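Subject: Re: [skitwood-list] Moving the home server out of the closet?
List: Skitwood home networking and self-hosting

On the Skitwood list, a member wrote:
> I've been running Lis on an old desktop in the hall closet for
> two winters now and it has been fine, but the door has to stay
> open all summer or the fans go crazy. I'm thinking about a small
> rack in the spare room. Is it worth it for one machine, a switch
> and a backup drive? And has anyone moved a Lis library to a new
> box without losing all the tags? I have 362 albums in there and
> I did every one of them by hand.

Oh, do it! I made the same move in June and I've been hoping for an excuse to write it up.

For one machine, a switch and a drive, no, you don't need a rack. I didn't need one either. But I love having it. Everything has a place, I can get at the back of things without lying on the floor with a flashlight in my teeth, and when something goes wrong I can see which light is off. In the closet I had a pile, and every time I touched the pile something came unplugged.

> Is it worth it for one machine

On the money side, mine was secondhand and cost less than the switch that went into it. Offices around Gosham clear these out all the time, so ask before you buy new. Bring a tape measure and check the depth, which I forgot to do. My old case was 2 inches too deep and I ended up moving the guts into a shorter one. (It was a fun afternoon, but it wasn't the afternoon I had planned.)

Now the part you really asked about, the tags. Yes, they'll come across, all 362 albums' worth. I have close to 1000 in mine and didn't lose any. Lis keeps the tags you type in by hand in its own database and only writes them into the music files if you've told it to. If you just copy the music folder over and let the new box scan it, you get whatever was in the files to begin with, and I can only imagine the groan. I did it in the order below, and it's the order I'd use again.

Step 1. Find a spot and set the hardware up first, empty. Mine is up on a table, so I don't have to bend down to reach any of it. Make sure the table is a heavy one. Run the network cable and the power before you put a single drive in, and let the switch sit there on its own for a night.
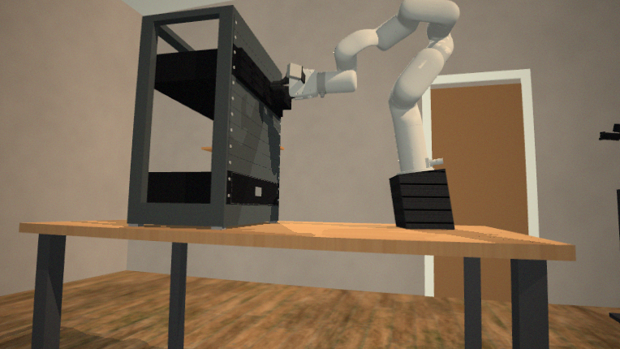
Step 2. On the old machine, turn on "write tags to files" and let it finish. It's slow. Mine went all evening and I kept peeking at it like a cake in the oven. Leave the music folder alone while it runs.

Step 3. Stop Lis, then copy the database folder and the music folder together. I used Nernance for the copy. It checks each file after it lands, and it found 9 bad ones for me on the first pass, all from the same flaky cable. New cable, second pass, clean.

Step 4. Install the same version of Lis on the new box that you had on the old one. Don't upgrade yet! Point it at the copied folders, start it, and look up a few albums where you know you did something odd with the tags. For me that's the live recordings, which I sort by town.

Step 5. Upgrade once you're happy, and keep the old machine in one piece for a month. I still have mine — it's back in the closet, with the door shut.

> the door has to stay open all summer or the fans go crazy

You'll notice this one right away. With air on all sides my fans mostly idle now. The spare room does get a bit warm in the afternoon, so if you have guests who like to sleep cool, warn them, or put the nightly backup on an early morning schedule so it isn't humming away at bedtime. Mine starts at 4 a.m. and I've never heard it.

One thing I haven't worked out is cover art. Most of it came over fine, but box sets show the art from disc one on every disc. It did that on the old box too, so I don't blame the move. If anybody here has a fix I'd love to hear it.

Shout if you get stuck on step 3, and please tell us how it goes. I can send my Nernance settings to the list if they'd be any use.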